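The drawer that ate Cornham
A chat with Decha Kongkaew about handles, hoarding and knowing when to stop
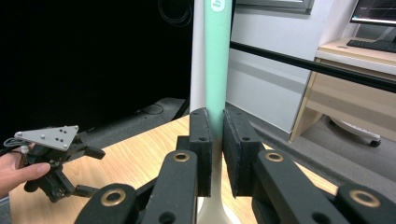
I'd asked for half an hour and stayed until the tea had gone cold twice. Decha Kongkaew sorts out other people's kitchens for a living, mostly in Cornham and the villages round it, and he will talk about utensils for as long as you let him (I let him).

"People think it's the cupboards," he told me. "It's always the utensil drawer. I did one in April with 70 things in it, and the couple cooked with 8 of them."

So how does he choose what stays? He picks everything up. Every single thing! "You hold it the way you'd hold it at the hob. If your hand doesn't like it, out it goes." He's fond of a bit of colour on a handle, mint green especially, as you can find it in a hurry when the onions are catching. Plain steel he calls "drawer camouflage", which made me feel rather guilty about mine.

I asked about long handles, as mine never fit anywhere. "Stand them up. A jar, a jug, whatever you've got. Heads up, handles down - and not too many, or you're back where you started."

His business partner, Dela Gbeho, put her head round the door at this point to disagree. She likes everything lying flat, all facing the same way, and she once spent 30 minutes on a client's wooden spoons alone. "He's a jar man," she said. "I've given up."

They do agree on duplicates. One good spatula by the cooker, one spare at the back, and the rest in a box for a month. Decha's own box has been in the hall since last summer. He says he's getting round to it.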